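Setting Up the Flip-Tile Board
By Yvonne Lightfoot, January
Last updated: Thursday

Section 5. Getting the board ready for a game 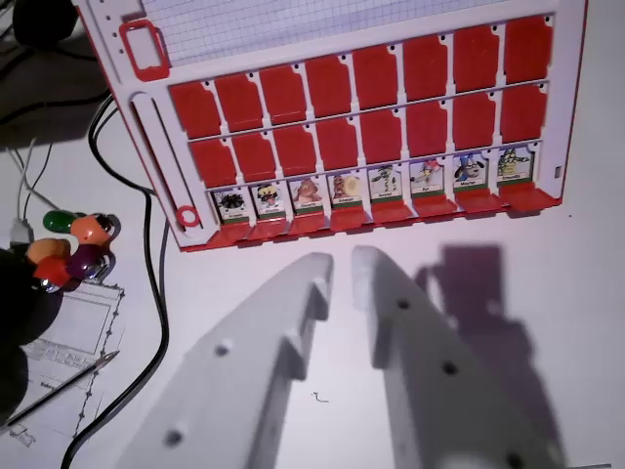 Do give yourself a clear table and a few quiet minutes before everybody sits down, as it's much nicer than hurrying through it with hungry people waiting.

1. Lay the board flat, at whatever angle suits your elbows, with the rows of tiles facing you.

2. Start with the bottom row and work your way back. Fold the red flaps down towards you and check that each character card is face up, with its name along the lower edge.

3. Go along the other rows in the same way. Malcolm Mapplebeck likes to begin at the back, and you're very welcome to do the same if your sleeves are tidy!

4. Slide the small red ring to the near end of its track on the left.

Note: the names are tiny, so a good lamp is a kindness to older players (me included).

Caution: never force a stiff hinge. Ease it gently to and fro with a fingertip, and if it still won't budge, leave it be and write to us at Kershaw for a spare tile, quoting part 2320.

Contact: Kershaw spares desk | Copyright Kershaw | Back to top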